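Gisow Hand Gripper: Set-up and Care Guide

Section 4. Faults and safety

4.3 Gripper drops or misses cloth (fault code 819)

Code 819 shows on the Vola base unit when the fingers report closed but the pads have not met any resistance. On towels and other soft goods the usual causes are worn pad foam, a pad that has turned on its pivot, or a finger linkage that is out of line.

CAUTION: The fingers can close without warning while code 819 is showing. Keep hands, hair and sleeves clear of the gap until the trigger lock is on.

To clear the fault:

1. Release the trigger and let the fingers open fully.

2. Slide the trigger lock across. Wait 20 seconds before touching either finger.

3. Lay a cloth on the table and hold the open gripper just above it, pads facing each other. Check the foam on both pads and the brackets that hold them. Look at the teal collars at the pivots and the brass bushings in the arms for grit or lint.
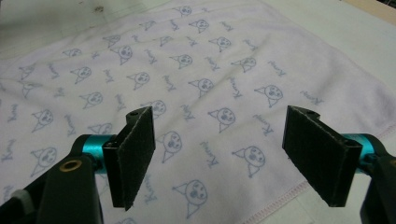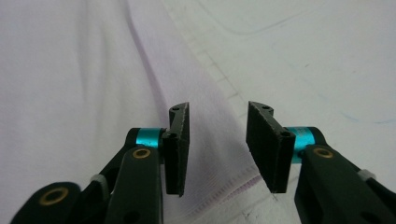

4. Press each pad lightly at the top corner. If it rocks, tighten the pad screw a quarter turn and check again. Do not force it.

5. Brush lint off the foam with a dry brush. Solvent will lift the glue.

6. Take the lock off and close the fingers on a single layer of cloth, away from any hem. Repeat 3 times. If 819 comes back, stop and tag the gripper out of service.

Note: A stitched hem is thicker than the cloth beside it. If one pad lands on the hem and the other doesn't, the grip will be uneven and the code may come up on a sound gripper. Move to flat cloth before you replace any parts.

4.4 Reporting a repeat fault

Write the code, the time of day and the type of cloth on the Bayram fault card. Send the card with the gripper to Fadime Baysal at the Tradwood service centre. Leave the pads on, even if the foam is torn.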